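Torncombe Site - Glove Demonstration Station, Chore Readiness Inspection
Form 6, revised April
Inspected by: Helmi Kauppinen
Station lead: Mohsin Yousafzai
Copy to: Nuanchan Khunthong, Tadel

Scope: table-top chores recorded from a person wearing the sensor glove, then replayed on the Hakala arm. Part A covers the station. Part B covers whether the arm may do the chore without someone at the stop button.

PART A - STATION

A1. Walkway clear for the full width
Pass. Keep bags and bins against the wall during sessions.

A2. Glove straps checked before each wearer
Pass. One strap replaced since the last inspection. Log the replacement under the glove, not under the wearer.

A3. Marker cube firm on its mount, faces clean
Pass with comment. Wipe with a dry cloth only. Cleaner dulls the print and tracking drops out under window light.

A4. Cables secured and routed away from the work area
Fail. Slack is left on the table top and can catch a bottle base or the wearer's sleeve. Sleeve the run and clamp it at the table edge. Open item, owner Mohsin Yousafzai.

A5. Electronics boxes closed, no exposed wiring
Fail. Wires leave the larger box without strain relief. Fit a gland before the next session.

A6. No open liquids near electronics
Pass. Bottles stay capped unless the chore is pouring, and pouring is not approved at this station.

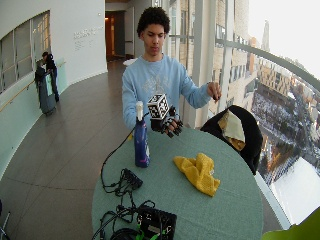
A7. Stop button within reach of a second person
Pass. Tested from both sides.

PART B - CHORE READINESS

B1. Pick up and set down a capped bottle
Ready, supervised. 200 replays, 6 drops. All six were on bottles with a narrow base. Grip force stayed within the limit.

B2. Remove and replace a screw cap
Not ready. The glove covers one hand only, so the bare hand's part of the job is missing from the recording. The arm turns the cap and the bottle turns with it. A bench clamp fixes this, but few kitchens have one.

B3. Wipe a table with a cloth
Ready, supervised, flat surfaces only. Edges are missed. Vilho Jääskeläinen asked for a pass mark on streaks; none has been set.

B4. Fold a cloth
Not ready. Results depend on how the cloth lands. If it starts flat the first fold is fair. If it starts in a heap the arm stalls or drags it off the table. 40 attempts, no complete fold from a heap.

B5. Sort small parts into trays (shop floor)
Ready, unsupervised, guarded cell only. This is the one chore on the list I would sign off today.

GENERAL COMMENTS

The Adumari summary lists B1 to B4 as "household capable". I do not agree with that wording and have asked for it to be removed.

Outstanding: A4, A5. Reinspect under job 514.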